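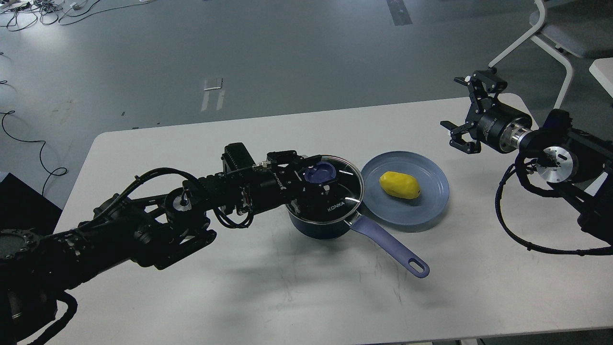 Marisol Solís wrote:

> Does anyone on this list still boil one potato at a time? I moved into the Grosmont flats in September with a single burner and a frying pan, and I'm ready to buy a proper saucepan. My brother says lids are a waste of money and I should use a plate. Also, glass or metal? I don't have much shelf space.

Marisol, yes! One potato, one small pan, most nights of the week, and I love it. Please don't listen to your brother. A plate on top of a pan works until you need to pick it up, and then you're hunting for a towel with the water climbing up the sides.

I'm firmly in the glass lid camp. I had a metal one for years (it came from the Arnwood street sale with somebody else's pan) and I was forever lifting it to peek. With glass you just look – is it bubbling, is it about to boil over, did I forget to turn it on. 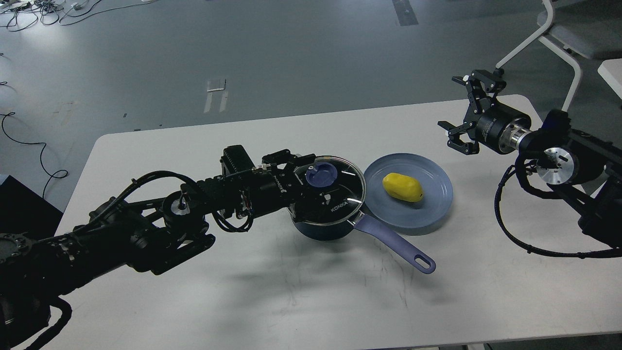
The other thing I'd look for is a good round knob, big enough to get your fingers around properly. Hamish Tomoana wrote in here a while ago about flat little tabs that tip the lid sideways, and he was so right. And get a long handle with a hole in the end! You said you're short on shelf space, and a pan on a hook takes up none. Mine hangs by the window and the lid goes behind the faucet. 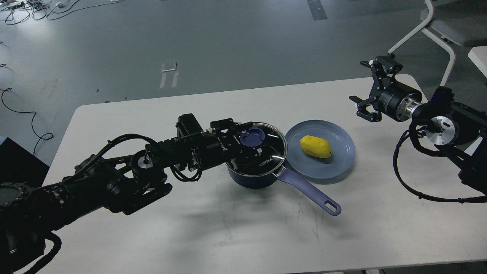
Navy KONKA saucepan with its lid on, next to the blue plate and potato.

My one-potato supper goes like this:

1. Scrub the potato and leave the skin on. Pick a long, narrow one if you can, they cook more evenly than the big round ones.

2. Cover it with cold water, add a good pinch of salt, put the lid on and bring it up to a boil. Then turn it way down.

3. Try it with a thin knife after 20 minutes or so. When you take the lid off, tilt it away from you and put it down beside the pan, so you've got a hand free for the handle.

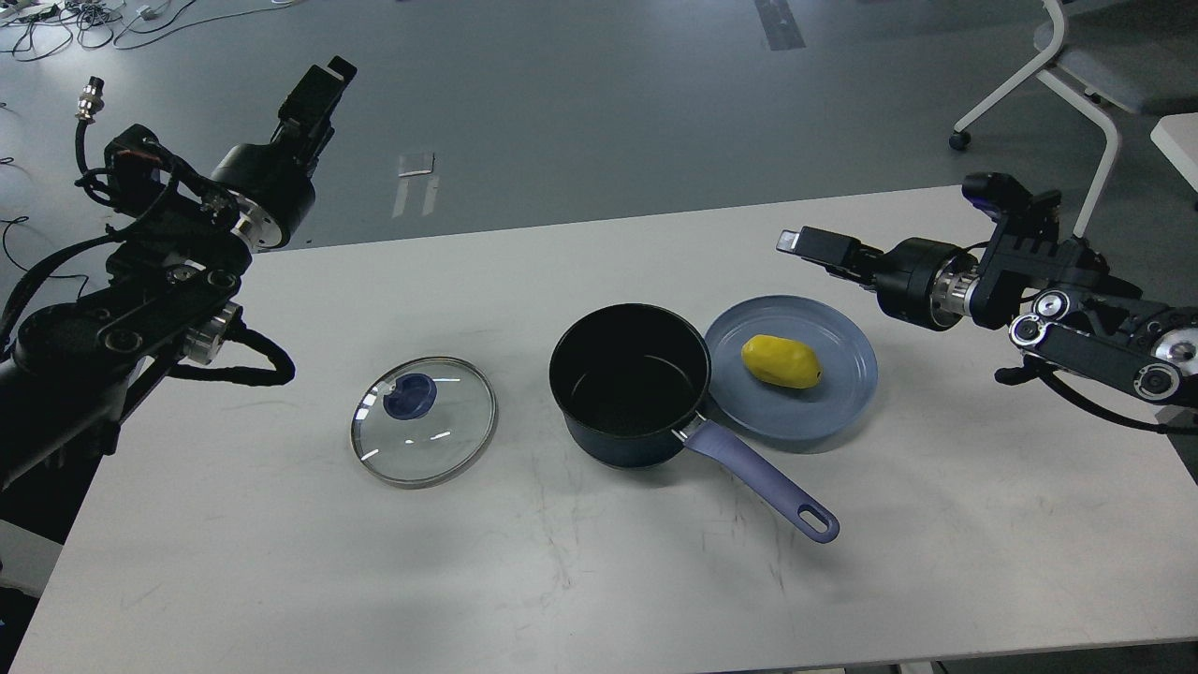

4. Drain it, put it back in the hot pan for 2 minutes with the heat off, then move it to a plate with a bit of a rim. The rim matters if you use as much butter as I do!

Keegan Pirihi swears by sour cream and chives. I'm a butter and black pepper person, and on Fridays there's cheese.

Let us know which pan you end up with, and do tell your brother about the plate thing.

Cirilo Ochoa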